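Light and Looking: Rooms Before the Electric Switch
Rilthorpe Evening Courses – Handout for Session 4
Tutor: Ghazala Virk
April 2025

Candles, glass and the bright side of the room

Last week we left off with the hearth, and Kamran Jatoi asked what people did once the fire had burned low and there was still sewing to finish. Good question, and it takes up most of tonight! Please have your copy of the Delavholm inventory open, as I will keep coming back to it.

1. What a candle gives you

Try this at home if you can do it safely. Turn off every lamp, light one candle and sit down with a book. You will find you pull the candle towards you until it is nearly touching the page. Move it twice as far away and the page gets a quarter of the light. Everyone who lived by candlelight knew this with their hands and elbows long before they met it as a sum, and you can see it in the furniture: small light tables that are easy to pick up, candle slides that pull out of a desk, stands with a post that can be raised and lowered.

Three kinds of light to know for this course:

Rushlights. The pith of a rush, soaked in kitchen fat and held at a slant in an iron nip. Cheap, short-lived, and made at home in late summer. The holder is often the only thing left to us, and a lot of people mistake it for a tool.

Tallow candles. Animal fat around a wick. They smell, they drip and they need snuffing, which at this date means trimming the burnt wick so the flame stays bright. It does not mean putting the candle out. I mark this wrong in essays every single year.

Beeswax candles. Cleaner, sweeter and far dearer. In a big house you would find wax where guests sat and tallow where the work was done. Follow the wax through an inventory and you have a map of who mattered.

The Delavholm inventory was drawn up in 1585, and it is a wonderful thing. The clerk went from room to room and wrote down what stood in each. Look at the entry for the great chamber, then at the one for the dairy, and compare the candlesticks. Valeriano Garrido did the transcription we are using and has kept the old spelling, so read it aloud if you get stuck – it nearly always helps.

2. Getting more out of the same flame

Suppose you cannot afford another candle. What can you do with the one you have? You can put something shiny behind it. A sconce with a polished brass back plate throws forward light that would otherwise be soaked up by a dark wall. You can whiten the wall itself. Limewash was cheap, and a freshly limewashed room really is brighter by night as well as by day. You can set the candle behind a glass globe filled with water, as lace workers did, and gather the light into one bright spot on the work. And, if you have money, you can hang a looking glass. 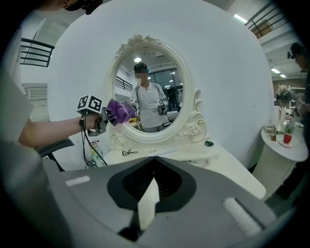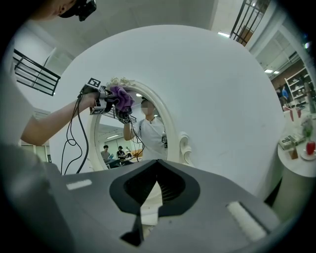

Looking glasses were slow to become ordinary. Early ones were polished metal, or small pieces of blown glass with a lead backing, and they gave a dim and bulging face. The Venetian makers improved matters hugely with clear glass backed by tin and mercury, and for a long time their work was the envy of Europe. Large flat plates came later, when French workshops learned to cast glass on a table. Until then a big mirror often had to be pieced together, and the frame did a great deal of work in making a modest plate seem grand. The taste has never really left us. The oval mirror in the second picture has a cream-white frame with moulded scrollwork, and a curl on its right side that would have been perfectly at home in our session on rococo. Curves of this kind had a purpose by candlelight. Every raised edge catches a little of the flame and every hollow goes dark, so a frame that seems fussy at noon comes alive after supper.

Placing mattered as well. A tall glass on the wall between two windows (we call this a pier glass) sat in what would have been the darkest strip of wall by day, and with candles in front of it at night it gave back a second set of flames. Some frames had candle arms fixed to them for this very reason. When you next visit a house museum, stand where the candles would have been and look at what the mirror looks at. It is usually something costly!

3. The price of brightness

Brightness was a thing you showed off. A host who lit a room for dancing was spending visibly, and guests noticed and wrote it down. Parveen Farooqui's reading pack has a lovely letter from a guest at Taltomville, who counted 200 candles in the ballroom and then complained for a full page of wax on her sleeve. Set that beside a cottage in the same parish where the family went to bed to save one rushlight. Both belong in your essay.

Bear in mind too that most evening work was sociable by need. Several people round one flame meant knitting, mending, reading aloud and a good deal of gossip. I think we lose something when we picture the past as simply gloomy. Gloom was there, certainly, but so were moonlit walks timed by the almanac and a real skill at doing things by touch.

Words to learn for next time

Snuffer – scissors with a small box for trimming a wick
Save-all – a pan with a spike for burning the last stub
Girandole – a branched candle holder, sometimes with a mirror back
Pier glass – a tall mirror for the wall between windows
Silvering – the backing that makes glass reflect; on older mirrors it is tin and mercury, with no silver in it at all

Reading and tasks

Read the Delavholm inventory as far as page 40, and underline every object that holds, shields or reflects a light.

Read Farooqui, the Taltomville letters, numbers 1 to 10. Letter 6 is the one with the sleeve.

Write one page on a room you know well, lit by two candles. Where would you put them, and who would get the good chair?

Saqib Kiani is lending us a pair of snuffers and a brass sconce for Session 5, so bring a soft cloth or cotton gloves if you would like to handle them. Essays on this half of the course are due in September, and titles can be agreed with me after any class.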